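Pralthorpe Seal Hospital to open second recovery unit at Predness

Press release
22 Feb 2026
For immediate use

Pralthorpe Seal Hospital has confirmed that it will open a second recovery unit at Predness, on the site of the former harbour boatyard, before the start of the next grey seal pupping season in November. The unit will take seals that have finished their first stage of treatment at Pralthorpe and need time in deeper water to gain weight before they go back to the sea.

The new unit will have two outdoor pools, four indoor pens, a fish kitchen and a small treatment room. It will be run by the existing animal care team, joined by three new members of staff whose posts will be advertised in the spring. The hospital at Pralthorpe will stay open throughout the building work and will remain the point of first admission for every sick, injured or stranded seal on this part of the coast.

Last season was the busiest in the hospital's history. Between the start of the pupping season and the end of January, the rescue line took 610 calls from the public. Of these, 268 led to a visit by a trained seal medic, and 198 animals were brought in for treatment. Most were grey seal pups in their first weeks of life. The remainder were young common seals, nearly all of them suffering from lungworm, and a few adults with injuries caused by netting.

At the height of the season the pens at Pralthorpe were full, and pups that were ready for a larger pool had to wait in the indoor ward until a place could be found. The Predness unit has been planned to remove that delay. A pup that is feeding by itself and has finished its medicines will be moved there by road, a short journey from Pralthorpe, and will share a pool with others of a similar size. Competing for fish is an important part of getting ready for release, and the hospital has had too little room for it in recent years.

A spokesperson for Pralthorpe Seal Hospital said: "Our staff have worked through three difficult winters in a building that was designed for far fewer animals. The care has never dropped below the standard we set, but the strain on the team has been plain to see. The unit at Predness will let us move pups on as soon as they are ready, and will keep beds at Pralthorpe free for the animals that need a vet that day."

The work is being paid for by a grant from the Bakker Foundation, which has supported the hospital since the intensive care ward was rebuilt, together with gifts left in wills and the proceeds of the Winter Pup Appeal. The grant covers the pools, the filtration plant and the first two years of running costs. The hospital will meet the cost of the new posts from its own funds.

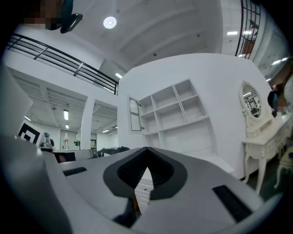
Indoors at Pralthorpe Seal Hospital.

Planning permission for the change of use was granted in the autumn. The old slipway will be kept and repaired, and the brick sail loft beside it will be turned into the fish kitchen and a staff room. Sea water for the pools will be drawn from the harbour mouth at high tide, filtered, and treated before it is returned. An independent report on noise and water quality was submitted with the application and can be read at the hospital's reception desk or on request by post.

Residents of Predness raised two main concerns during the consultation: smell from stored fish, and traffic on the narrow lane leading to the harbour. In response, the hospital has agreed that all fish will be delivered frozen and kept in a sealed cold store, that deliveries will be made outside school hours, and that no visitor parking will be provided on the lane. The unit will not be open to the public. Seals at this stage of recovery should see as few people as possible, and the pools will be screened on all sides.

Visitors will still be welcome at Pralthorpe, where the viewing gallery and the shop keep their usual hours. The gallery looks over the pool used by the hospital's permanent residents – three common seals and an elderly grey seal who is blind in both eyes – none of which could survive in the wild. These four animals will not be moved.

Release sites

Seals that complete their recovery at Predness will be released from the beach at Justley, as they are now. Justley has a gently sloping shore, little boat traffic in the winter months and a well-established haul-out on the sandbank opposite. Each seal is weighed and checked by a vet on the day before release, and is fitted with a small numbered tag in the hind flipper. Sightings of tagged animals are welcome and may be reported through the rescue line.

The hospital does not announce the dates of releases in advance. Large groups on the beach can cause a pup to turn back or to come ashore again further along, where it may be at risk from dogs. Supporters who adopt a seal will continue to receive a letter and a photograph once their animal has gone.

The Justley foreshore wardens have asked that walkers keep to the upper path between the car park and the groyne while seals are resting on the beach, and that dogs are kept on a lead along this stretch at all times of year.

Training for seal medics

The rescue network now includes 100 trained seal medics, who give their time unpaid and answer calls along the coast by day and night. With the opening of the Predness unit, the hospital intends to add a further training course each year. Courses last two days and cover the assessment of a stranded seal, safe handling and lifting, first aid, and the law as it applies to seals and to those who disturb them. Trainees must be over eighteen and able to lift a carrying crate with one other person. No earlier experience with animals is needed.

The spokesperson added: "Many of the calls we receive concern healthy pups that are simply resting. A medic who can reach the beach quickly, watch the animal and put up a sign saves that pup from a needless journey. It also leaves a place here for one that is truly ill. We are grateful to every medic who went out last winter, often in very poor weather."

Advice to the public

Members of the public who find a seal on the beach are asked to follow this advice.

Stay well back, and keep children and dogs away.
Do not chase, touch or feed the seal, and do not pour water over it.
Do not put it back in the sea. Seals come ashore to rest, and a young pup with a white coat should not yet be in the water for long.
Look from a distance for wounds, netting around the neck, coughing, or discharge from the eyes or nose.
Call the rescue line, giving the nearest path or landmark and the state of the tide.

A seal bite can cause a serious infection. Anyone who is bitten should wash the wound at once and see a doctor the same day, explaining that the bite came from a seal.

Timetable

Clearance of the boatyard will begin next month. The pools are due to be in place by the end of the summer and will be run without animals for several weeks while the filters are tested. Subject to a satisfactory inspection, the first seals will be moved to Predness in November. An open afternoon for residents of the village will be held before any animals arrive, and invitations will be delivered to each household.

Notes to editors

Pralthorpe Seal Hospital is a charity that rescues, treats and releases seals found sick, injured or orphaned. It receives no government funding and depends on gifts, adoptions and admission fees.

The Bakker Foundation makes grants for animal welfare and coastal conservation.

Grey seals on this coast give birth from late autumn into the new year. Common seals give birth in the summer.

Interviews and visits to the Pralthorpe site can be arranged through the hospital's press office. Filming in the treatment areas is by prior agreement only and depends on the condition of the animals on the day. Plans of the Predness unit are available on request.

Ends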